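Door knob

A door knob is a handle, usually round, that you turn, push or pull to open a door. I've kept this page of the Gulell household encyclopedia going for a good while now, and it gets more letters than anything else on the site (more than taps, more than curtain poles!), so please forgive me if I wander off here and there.

Strictly speaking, a knob is the part you hold. Most people use the word for the whole business, though, meaning the knob, the neck behind it, the plate on the door and whatever sits inside the wood, and I do the same unless I'm in a shop.

Name

Some families say "door handle" for everything, and I grew up in one of them. In the trade a handle normally means a lever, the kind you press down, and a knob is the kind you grip. "Knob" is an old word for any rounded lump, so you also find it on drawers, walking sticks and bedposts. The plate goes by several names: rose, rosette, backplate or escutcheon. I was taught that an escutcheon was only the little cover round a keyhole, but plenty of catalogues use it for the lot and I've stopped arguing.

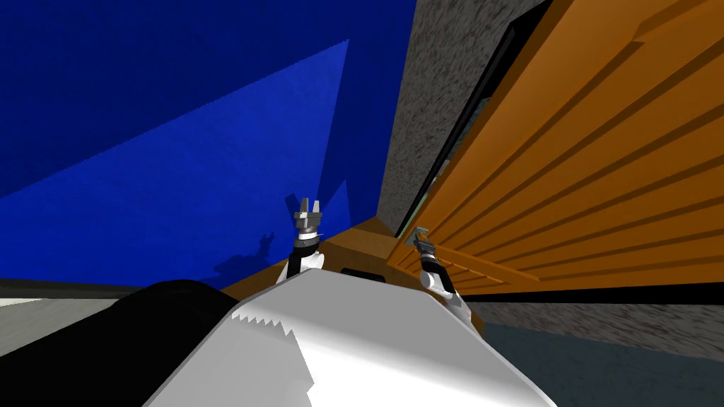

Parts

Inside an ordinary door there's a latch, a sprung tongue that slides into a metal plate on the frame. A square bar called the spindle goes through the latch and joins the knob on one side to the knob on the other. Turn either knob, the spindle turns, and the tongue pulls back. When you let go, the spring pushes it out again.

Older knobs are often held to the spindle with a tiny grub screw, and that screw is behind most of the wobbly knobs I've ever met. It works loose a little at a time, then one morning the knob comes off in your hand and the other half drops on the landing — usually with you on the wrong side of the door. A small screwdriver and two minutes will put it right. Do check the spindle while you're there, as a worn one has rounded corners and will go on slipping however hard you tighten the screw.

Types

A passage knob simply works a latch and has no lock. A privacy knob has a button or a small turn on the inside, and is what you'd expect on a bathroom. An entrance knob takes a key. A dummy knob doesn't turn at all and is only there to pull on, so it suits cupboards and the lazy half of a pair of doors. Centre knobs, the big ones in the middle of a front door, are a kind of dummy too, and I'm terribly fond of them.

Rim knobs go with a lock that sits in a box on the face of the door, and mortice knobs go with one that's buried in its edge. The two aren't always swappable, as I found out after buying seven of the wrong sort.

Materials

Brass, iron, china, glass and wood are the old favourites, and I like a beehive-shaped brass knob best of all. Plain brass darkens with handling, while lacquered brass stays bright until the lacquer chips, and then it goes patchy.

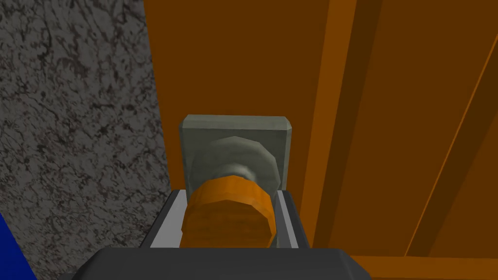 China knobs are lovely in the hand but they do craze, and once there's a crack near the neck I'd retire them. Olga Sepúlveda, who wrote to me in June from Jugah, has a collection of 2,172 knobs with over 19 boxes of them still unsorted, and she tells me the glass ones give her the least trouble. I'd have guessed the opposite!

Fitting and height

There's no single proper height. In old houses knobs can be surprisingly low, and on panelled doors they tend to line up with the middle rail. Leave enough room between the knob and the edge of the frame or you'll skin your knuckles every time you shut it.

Levers are much easier than knobs for anyone with sore hands or an armful of shopping, and I've changed two of mine at home for that reason. The bedroom knobs are staying.
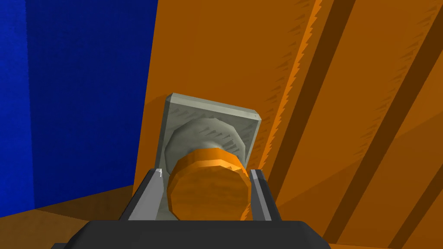 A door knob with a square backplate.

See also: Latch; Letterbox; Hinge; Finger plate

Page last changed August 3, 2018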